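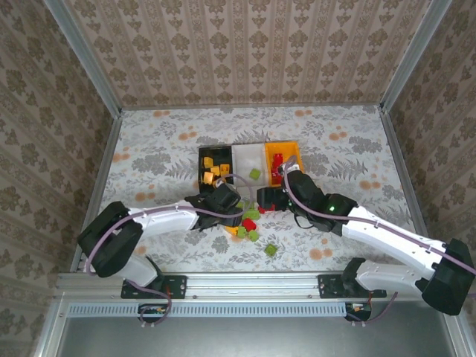 By Kerttu Salminen
July 3, 2019

The Vatstead Open wants you to know that its new line-calling system is faster, fairer and cheaper than the people it replaced. I watched two days of qualifying on the outside courts and I can vouch for the first one.

Leltard, the firm that won the contract, says its system got 1,221 calls right in testing last spring. Right according to whom? I asked, and was sent a brochure. The brochure says the calls were "verified internally," so the company marked its own homework and gave itself an A.

Maybe the thing works. Plenty of line judges have missed a ball by the width of a shoe, and I have yelled at a few of them myself. But on Court 6 on Monday a second serve landed well inside the box, left a mark everyone in the front row could see, and was called out. The chair umpire looked at the mark, looked at his tablet, and shrugged. Under the old rules he could have overruled. Under the new ones he reads the score.

The player, down a break already, got a warning for asking too many times.

Tournament officials say there were only 61 complaints across all of qualifying, and they say it as if that were a small number. Last year they didn't publish a figure, so there's no way to tell.

Then there's the money. Day passes on the outside courts are up again, and the parking lot at the Catberg end now closes once it has 200 cars in it. If the tournament is saving on line judges, I'd like to see where the savings went – the benches on Court 9 are still missing slats.

The main draw starts Monday. Hsueh, the new title sponsor, has promised replays on the big screen for every close call on Center Court. The outside courts have no screen, and most of the first round is played out there. I've asked the tournament office whether a player on Court 6 can request the footage after a match, and will print the answer if one comes.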